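From: Ornella Gatti
To: Grorkex users list
Date: March 2, 2026
Subject: Re: Gripper won't let go after a soft stop

Jouko Rautiainen wrote:
> Has anyone else had the gripper stay shut after a soft stop? Ours
> clamped on to a cup on Friday and we had to pull the power to
> get it back. Firmware 2.6 here.

Yes! Same thing with us, and I'm so glad it isn't only our unit. We've been doing table clearing at Zollisik (plates, cartons, bottles, the usual lunch mess) and the fault shows up when the stop comes in while the fingers are still closing. The arm halts nicely, the status light goes back to normal, and then the open command just gets swallowed. No error, nothing in the log except a 300 ms gap where the force reading ought to be.

It happened six times last week, always on the left side. Mostly it's a nuisance, but one of those was with Nahuel's sleeve caught between the fingers and I didn't like that one bit. He wasn't hurt, only cross, and we had to hunt for the hex key to back the drive off by hand. It now lives on a string by the door!

For now I've turned the grip force right down and we don't reach in until the motor power is off at the wall. Slow, but there we are.
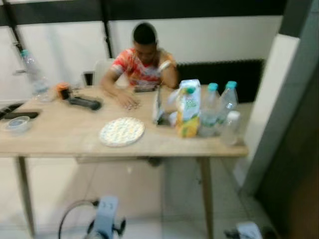

Vittoria Greco reckons the cable is to blame and wants us to swap the left and right ones before anybody touches the firmware. I'll try that tomorrow and post both logs. Jouko, was yours on the left too?

Ornella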